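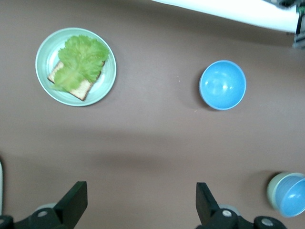 Figure 2.1 A square cracker on a pale green plate.

Chapter 2
Deductibles, Copays and Who Pays First

I used to teach this chapter last. Then a student of mine, Dindo Calimlim, came by my office with a hospital bill in one hand and his insurance card in the other and asked me which of them was lying. Neither one was! He just hadn't met the word "deductible" yet, and I hadn't gotten around to it. So now it comes second.

Let's start with his bill. Dindo had a plan from a company I'll call Brenico, and he'd been in for a minor procedure on his hand. The hospital's price was $700. Brenico had worked out a lower price with that hospital, $493, and that lower price is what we call the allowed amount. (Please learn that term now, you'll see it on nearly every page from here on.) The hospital was in his plan's network, so it couldn't come after him for the difference.

Good news so far. But Dindo hadn't been to a doctor all year, and his deductible was bigger than the allowed amount – so the whole $493 was his to pay. He'd been paying his premium every month and he felt cheated, and I can't say I blame him.

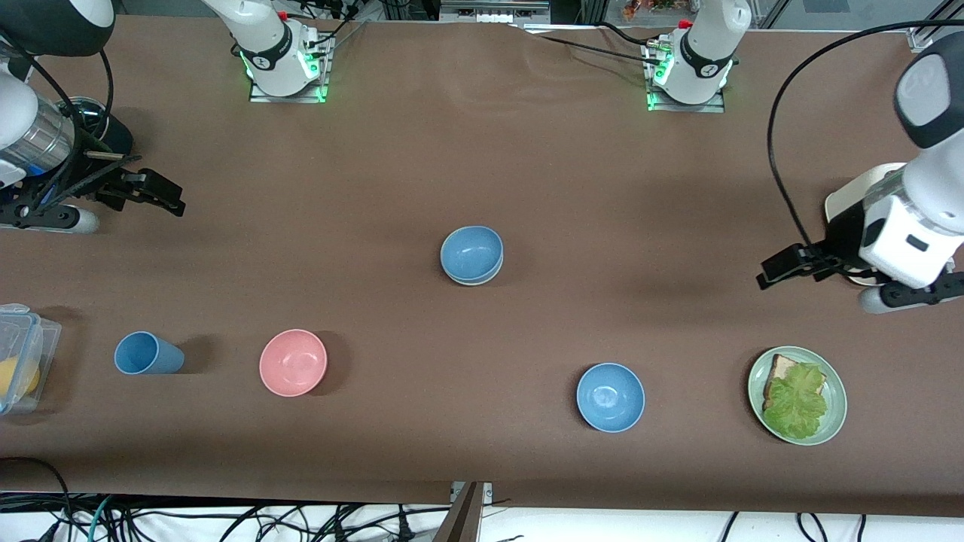 A deductible is the part of your covered costs that you pay yourself before the plan starts sharing them. It usually starts over each plan year, and that catches a lot of people who put off a treatment from November until after New Year's. My friend Perihan Kozan did just that with her knee and ended up meeting two deductibles for what she thought of as one problem.

A copay is a different animal. It's a flat fee for a certain kind of visit, say $17 to see your regular doctor, and on many plans you owe only that fee even if you haven't touched your deductible. On other plans you don't get the copay price until the deductible is met. You have to read the plan summary, sorry!

Then there's coinsurance, where you and the plan split the bill by percentage. I'll save that for Section 2.3, after we've done a few bills with deductibles alone.

Before you go on, dig out your own plan summary, or use the Idalau sample plan at the back of the book. Find the deductible and write it in the margin. We'll need it in Section 2.1.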